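Narnbridge library to drop late fees, keep the jar

Narnbridge will stop charging fines on overdue library books in September, ending a practice that brought the town $2,272 last year and cost it a good deal more in envelopes.

The town council approved the change late in the evening, following a long discussion of parking behind the bakery. The library item took three minutes. One member asked whether people would simply keep the books. Romain Boyer, the library director, replied that they already do.

Under the old rules, a borrower owed 24 cents a day per book, a rate set when the coin box on the front desk still worked and never changed because changing it meant reprinting the bookmarks. Reminders went out by mail. A borrower who ignored the first got a second, on yellow paper, and a borrower who ignored the yellow one got a phone call from Boyer, who does not enjoy phone calls.

"We were spending a stamp to chase a quarter," he said. "Less than a quarter."

Existing fines will be wiped out when the new rules start. The largest belongs to a household on Lekby Road that borrowed a guide to home organizing and has been unable to find it. Boyer declined to name the family, though he did say they come in often and always use the side door.

Books that go missing altogether are another matter. Anything more than two months late will be billed at the cost of a new copy, with the bill canceled if the book comes back in a condition Boyer called "recognizable." DVDs will follow the same rule. So will the cake pans, which the library began lending last winter and which have proved more popular than the poetry section and the tax forms put together.

The neighboring town of Stodar gave up its fines a while ago and reports that its shelves are still full, possibly because people brought back everything they had been hiding. Staff there received a cookbook in a pillowcase and a field guide to mushrooms with someone's handwritten corrections, several of them alarming.

Not everyone in Narnbridge is pleased. The owner of Maillard, the coffee shop across the street, told the council that she has paid every fine she ever owed and would like to know who will be refunding her. The council thanked her for her comment. She said that was not an answer, and the council thanked her again.

The lost revenue will be covered by the general fund, under a line that also pays for road salt and the holiday lights. The glass jar on the front desk, which used to hold fine money, will stay where it is with a new label reading "Donations." Boyer said borrowers who feel guilty are welcome to use it, and that by his estimate guilt should bring in more than the fines did.

Library cards issued under the old rules remain good. The yellow paper will be used for the summer reading list.

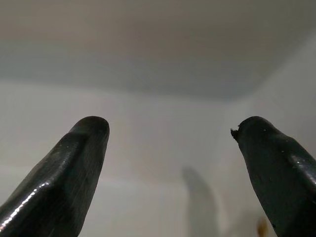 Anyone who would rather return an overdue book without being seen can use the drop slot by the side door, open at all hours. Cake pans do not fit and should be brought to the desk, washed.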